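Home and Workshop Advice
Reading time: 3 minutes

This site uses cookies to remember your preferences. By continuing to read, you accept their use.

Care of Open Storage Bins in the Workshop

Open bins are among the most heavily used items in any home workshop, and they are seldom cleaned. The following guidance was prepared by the Kandent household advice desk for members who keep one or more large bins for offcuts, returned parts or mixed hardware. It applies to painted metal, molded plastic and coated wood.

Emptying and sorting

A bin should be emptied completely at least twice a year. Members who heat with wood may find October a convenient month, before the workshop is closed up for the winter. Spread an old sheet on the floor and turn the contents out onto it. Return to the bin only those items that will be used again. Screws and small fittings belong in lidded jars, as they collect in the corners of a large bin and scratch the paint each time something heavy is set down on them.

Sharp items should be removed by hand, with gloves, before any brushing is done.

Cleaning the floor and walls

Brush out loose dust with a stiff hand brush, working from the far wall toward the front. A vacuum with a narrow nozzle will lift what remains along the seams. Wash the inside with warm water and a small amount of dish soap, using a cloth that is damp but not dripping. Change the water when it turns gray.

Old stains may be treated with a paste of baking soda and water, left in place for ten minutes and then wiped away. Test the paste on a hidden spot first. Wire brushes and scouring powder are not recommended on paint. Rinse with clean water, dry with a towel and leave the bin open overnight.
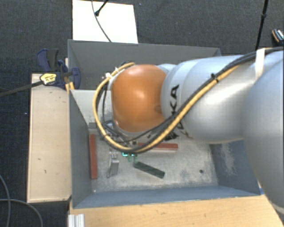 Wear inside a painted bin: scuffs and darker stains on the floor, and a scraped patch on the right wall.

Scuffs that cannot be felt with a fingertip are a matter of appearance and may be left alone. A scrape with a raised edge should be rubbed gently with fine sandpaper until smooth, wiped clean and touched up with two thin coats of matching paint. On metal, any rust must be removed before painting and a primer applied to the bare area. Allow each coat to dry for the time stated on the can.

Lining the bin

A loose rubber mat protects the floor of the bin and can be lifted out for washing. Cut it slightly smaller than the floor so that it lies flat. Carpet scraps should not be used in a workshop, as they hold oil and metal filings. Emiliano Cifuentes of the advice desk suggests a second mat, kept dry on a hook, for use while the first is being cleaned.

Placement

Leave a hand's width between the bin and the wall to allow for sweeping. Heavy bins should stand on the floor or on a low, solid platform. Cords and cables should be routed clear of the rim and secured with ties or straps.

Oily rags must never be placed in an open bin with other contents. They should be kept in a closed metal container, away from heat, and disposed of according to local rules.

Questions on this page may be addressed to Callum Chisholm at the Kandent advice desk.

Page reviewed 2026-02-09

Contact | Copyright Kandent Household Advice | Back to top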